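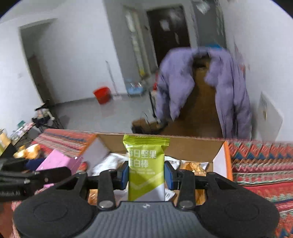

Preguntas frecuentes: estación de decapado Rudgate

¿Para qué sirve la estación?
Elimina con ácido el compuesto de moldeo de un circuito integrado y deja el dado a la vista para su inspección. Admite encapsulados plásticos con hilo de oro, cobre o plata. Los encapsulados cerámicos se abren por medios mecánicos y quedan fuera de su campo de uso.

¿Qué ácidos se pueden emplear?
Nítrico fumante, sulfúrico fumante o una mezcla de ambos. La proporción se fija en el menú Receta. Con hilo de cobre se recomienda la mezcla a baja temperatura; el nítrico solo ataca el hilo antes de descubrir el dado.

¿Cuántas recetas guarda la memoria?
Once. Las 4 primeras vienen de fábrica y están protegidas contra escritura. Las 7 restantes son editables y se exportan por el puerto de servicio.

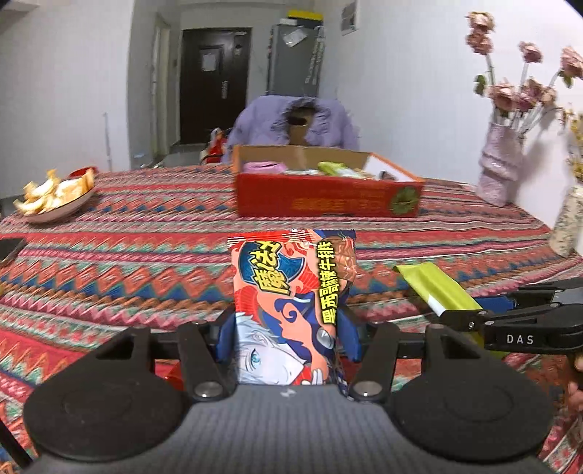 Bolsa roja y naranja con el texto «墨西哥烤牛排», sujeta entre dos insertos azules.

¿Qué junta corresponde a cada encapsulado?
La abertura de la junta debe ser mayor que el dado y menor que el contorno del encapsulado. El juego estándar Sobczak incluye 4 juntas. Para formatos especiales se suministra material en blanco, que se corta con la plantilla Zemesora.

El ciclo se detiene con el aviso «Presión baja». ¿Qué hago?
Compruebe la línea de nitrógeno y el asiento de la tapa. Si el aviso persiste, ejecute un enjuague completo antes de abrir la cámara. No anule el enclavamiento.

¿Cómo se gestionan los residuos?
El ácido usado pasa a la botella de recogida, separada de la de suministro. No mezcle en ella acetona ni otros disolventes orgánicos.

¿Hace falta calibrar la temperatura?
Una vez al año, en julio si el equipo está bajo contrato Brarkelgate. El procedimiento figura en la nota técnica de Radosław Krawczyk, disponible en Descargas.

¿Se puede instalar fuera de una campana extractora?
No. La estación debe trabajar siempre dentro de una campana resistente a ácidos y conectada a extracción.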